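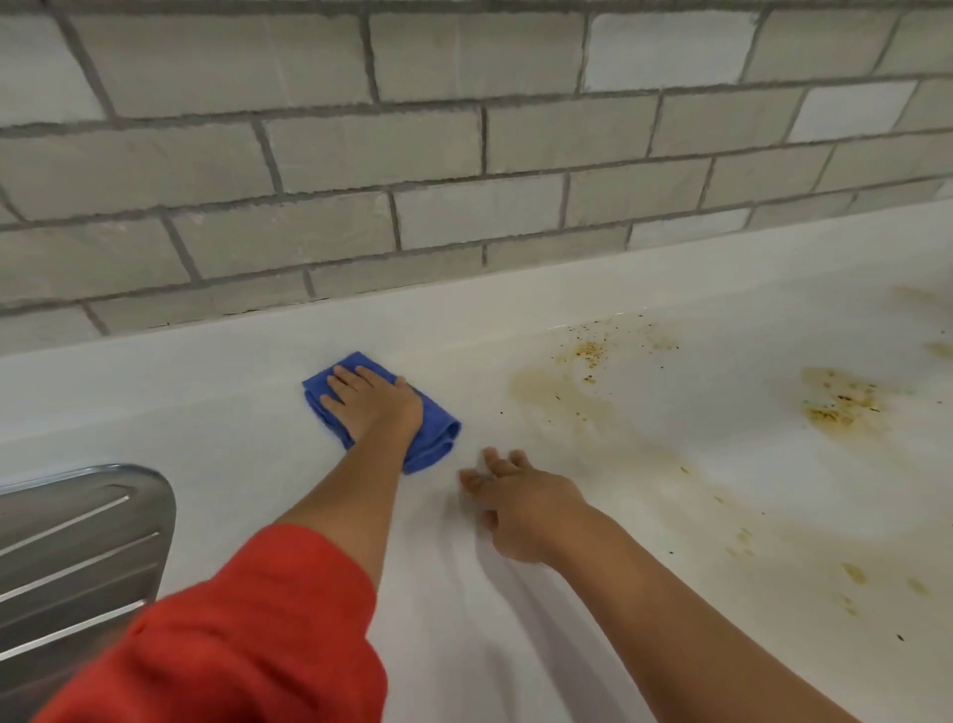

Heute schreibe ich über das Putzen einer Badewanne. Ich weiss, es gibt schönere Themen. Aber ich habe lange gesucht nach einer Anleitung für gelbbraune Flecken und fand nur Sätze wie »einfach abwischen«. Darum ein paar Beiträge hintereinander, wer kein Interesse hat, kann weiterscrollen.

2/ Zur Lage: Die Wanne ist weiss, die Wand dahinter grau gefliest. Auf der linken Seite ist alles sauber. Auf der rechten Seite sind die Flecken, gelblich bis rostfarben, und weiter oben viele kleine dunkle Punkte, wie getrocknete Spritzer. Bei grauen Fliesen sieht man fast nichts, bei einer weissen Wanne sieht man alles.

3/ Die erste Frage ist immer: Was ist es? Rost, Kalk mit Farbe, Haarfärbemittel, Tee, ein altes Putzmittel? Ich bin keine Fachfrau und kann es vom Anschauen nicht sagen. Deshalb fange ich mit dem mildesten Mittel an und gehe dann langsam weiter.

4/ Die zweite Frage ist: Email oder Acryl? Ich habe diese Wohnung im März übernommen und in den Papieren steht nur »Wanne, weiss«. Mein Test: mit dem Fingerknöchel klopfen. Email auf Stahl klingt hell und fühlt sich kalt an, Acryl klingt dumpf und ist wärmer. Bei mir klingt es eher dumpf, also behandle ich sie wie Acryl. Das ist die vorsichtigere Entscheidung.

5/ Was man bei Acryl nicht nehmen soll: Scheuerpulver, Stahlwolle, die raue Seite vom Schwamm, Aceton. Die Kratzer bleiben, und in den Kratzern sammelt sich später der nächste Schmutz. Ich habe das in meiner vorigen Wohnung gelernt und möchte es nicht wiederholen.

6/ Bei Email ist es mit der Säure schwieriger. Manche Wannen vertragen Zitronensäure oder Essig schlecht und werden matt. Wer nicht weiss, was er hat, probiert zuerst an einer kleinen Stelle, die man später nicht sieht.

7/ Mein Plan in Reihenfolge. Zuerst warmes Wasser mit ein wenig Spülmittel, ein weiches Tuch darauf legen und zehn Minuten warten. Nicht reiben, nur liegen lassen. Dann wischen, immer vom Rand nach unten, und das Tuch oft auswaschen.

8/ Wenn danach noch Farbe da ist: Natron mit Wasser zu einem weichen Brei mischen und mit den Fingern auftragen (Handschuhe!). Sehr leicht kreisen, gut abspülen. Im Schrank steht auch noch ein Badreiniger von Zallow, aber ich nehme ihn erst, wenn ich das Etikett ganz gelesen habe. Die Schrift ist leider sehr klein.

9/ Der dritte Schritt ist Zitronensäure, kalt angerührt. Ich nehme 40 Gramm Pulver auf 1000 Milliliter Wasser. Sieben Minuten unter einem nassen Papiertuch, damit es an der schrägen Fläche nicht wegläuft. Dann mit viel Wasser spülen. Die Fugen an der Wand mache ich vorher nass und halte die Säure von ihnen fern.

10/ Sehr wichtig: Zitronensäure oder Essig nie zusammen mit einem Reiniger, in dem Chlor ist. Es entsteht ein giftiges Gas. Auch nicht »zuerst das eine und gleich danach das andere«. Fenster auf, oder wenigstens die Tür.

11/ Jemand wird fragen, warum ich nicht den Hausmeister anrufe. Flecken putzen muss der Mieter selber, denke ich. Wenn es aber wirklich Rost ist und von einer abgeplatzten Stelle kommt, dann ist es eine andere Sache und ich schreibe der Verwaltung. Für Reparaturen gibt es hier im Haus die Firma Leinonen, der Zettel hängt unten im Treppenhaus.

12/ Noch eine Frage an euch. Hat jemand Erfahrung mit diesen weissen Schmutzradierern auf Acryl? Meine Nachbarin schwört darauf, ich bin skeptisch – es ist doch auch eine Art feines Schleifpapier, oder?

13/ Ich beginne am Freitag, vorher habe ich keine Zeit und auch kein Natron. Wenn die Punkte oben mit Spülmittel weggehen, schreibe ich es hier darunter. Und falls ich beim Deutsch einen Fehler gemacht habe – bitte korrigieren, ich lerne gern.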